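Winter Linens at the Finine House

Gallery, January 2019

Every year, once the holiday guests have gone and the driveway is quiet again, we take every white thing out of the closets and go through it all. I say "we" – it is mostly me and Nusrat Magsi, who has a much better eye for mending than I do and far more patience with a twisted apron string. It takes the two of us the better part of 5 days, with a lot of tea, and I look forward to it more than I probably should.

People who have stayed with us often write to ask about the linens, so I thought I would finally put up a page about them and tell you a little of how they are looked after. There are 300 pieces on the list in the hall cupboard, counting the napkins, and I will admit that the napkins make up a good deal of it. The oldest come from my husband's aunt, who bought her bedding from Kundik when the shop still had its front door on Mill Street and would sew a name tape in for you while you waited. The newer sheets are from Hubáček, and they are plainer, a little heavier, and very forgiving of guests who like to eat toast in bed (you know who you are, and you are welcome back anytime!).

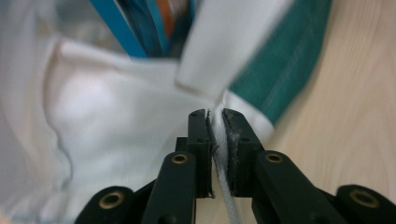

White cotton has its own way of showing its age. A good twill will go along for years looking just as it always did, and then one winter you hold it up to the window and there is daylight coming through the middle. Those go into the mending pile if the thin part is small, and if it is large we cut them down. A worn double sheet gives you a nice pair of pillowcases and enough left over for ties and narrow binding, and I keep the scraps in a biscuit tin, pressed and rolled, because you always need a strip of something the minute you have thrown it all away.

The ties are Nusrat's department. She folds each strip down its length, finger-presses it, folds it again and runs a line of stitching close to the edge. I have tried to do it her way and mine come out looking like shoelaces. She used to work for Indetitz, the curtain people out past the reservoir, and she says that 3 winters of hemming there taught her to leave lint alone until the sewing is done and then brush everything off at once. I still pick at it as I go. Old habits!

Ironing comes after that, and I like to do the big pieces while they are still a touch damp from the line in the back room. Pillowcases get folded in thirds, sheets in quarters and then thirds, and the tablecloths are rolled so there is no crease down the middle when the table is set. Then it all goes back on the shelves with the freshly mended things at the bottom, so that everything takes its turn.

If you are coming in spring, the blue room will have the Kundik pillowcases with the new ties on them. Do let us know ahead of time if you would like an extra blanket – the nights stay cold up here longer than you might expect.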